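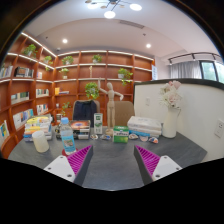
*Fig. 1. Desk clearing, seen from the gripper. Wide lens.*

Oct 3, 2023. Notes for week 2, Machines and Chores. Sorin Mujić taking the lecture, Nabila has the tutorials. Readings at the end, do them this time please.

## The question

Can a machine do a household chore yet? Not "can it do it once in a video". Can it do it in your place, with your stuff, while you're at work.

Short answer: bits of it. Long answer is the rest of the term.

Look at Fig. 1 again. Say the job is "tidy the desk". You'd be finished before the kettle boiled. Write down what you'd have to know to do it, though:

- where things go (books to the shelf, fine, but which shelf? plenty of those are full of books and plants already)
- what's rubbish and what isn't. The little wrapped trinkets along the desk: keep, toss, put in a bowl?
- what stays put. Vase of artificial flowers probably stays. Wooden mannequin stays. Who told you that? No one did

That last one is what we call **unstated goals**. Will be on the test.

## Why picking up is still hard

Two fingers. Think of what two fingers give you: squeeze, let go, and whatever the wrist does. Go object by object.

**Bottle.** Clear plastic, so depth cameras struggle, they see through it or get garbage back. Also squashy. Grip too hard and it buckles, too soft and it slides. How full is it? Changes the weight a lot, and you can't always tell by looking.

**Books.** Lying flat in a stack. Fingers can't get under. People slide the top one off the edge of the pile with a fingertip then pinch it. Robots can be taught this (see Quintana handout, section on non-prehensile moves = pushing, sliding, tipping). Slow.

**Carton.** Easy one! Flat sides, stands up, good colours. If your demo only has cartons in it be suspicious of your demo.

**Mannequin.** Arms out, one up, one sideways. Where do you grab? Joints move when you pull. Lift by the arm and the whole pose may change. Is that a failure? Depends who owns it. Back to unstated goals.

**Small wrapped things.** Easy to see, fiddly to grip. Fingers have to come right down to the desk without jamming into it. A few milimetres matter. Ridged pads help a bit here, more grip on slippery stuff.

**Flowers.** Grab the vase, never the flowers. A grasp planner that only knows shapes will happily go for the top.

## Reach vs grasp vs place

Students always mix these up in the assignment so:

1. Reach = getting the hand there without knocking things over. Crowded desk, chairs behind it, taller things in the way.
2. Grasp = holding on.
3. Place = letting go so it stays where you meant. Most under-rated one. Sliding a book into a half full shelf is harder than picking it up.

Score them seperately. A system can be great at 2 and hopeless at 3.

## Some numbers

From the Lirnton trial, the tidying one. Hala Ramadan's group ran it, raw sheets are on the course page.

| | count |
|---|---|
| demonstrations used for training | 3,538 |
| test attempts, homes not in training | 594 |
| attempts finished with no help | 41 |

Work out the rate yourselves. Just under seven in a hundred. And that was one small chore, one arm, good light.

BUT don't read it as "useless". A lot of the failed runs got through reach and grasp and fell over at place. If you only report the final number you lose that. Bring this up in tutorial.

## Shop floor, quickly

Ran out of time on this last year. Zitar packing line: same box, same spot, same height, all shift. Works well and has for ages. Why? The room was built around the machine. Part trays, fixed lighting, a fence.

Home is the other way round. No one's rebuilding the bookshelf for a robot. (Dumisani Mnguni argues we might, a little, same as kitchens changed for dishwashers. Decent argument, read him.)

In between: stockrooms, hospital supply, laundries. Morsy is the case study for next time.

## What to be sceptical of

- sped up video. Look for the "4x" in the corner
- somebody off to the side with a controller
- one take, and no word on how many takes
- objects glued, weighted or swapped for foam ones
- "autonomous" with no definition

## For tutorial

Pick one chore you did this morning. Break it into reach, grasp, place. Mark every point where you used something you knew about *your* home. One page, handwriting OK.

Then the desk in Fig. 1: what order would you clear it in, and why. Groups of two. Nabila wants the order argued, not just listed.

## Readings

- Mnguni, "Rooms that help", whole thing, it's short
- Quintana, pushing and sliding handout
- Sonska evaluation guide, part 2 only, skip the appendix

Assignment 1 sheet goes up once I've fixed the marking table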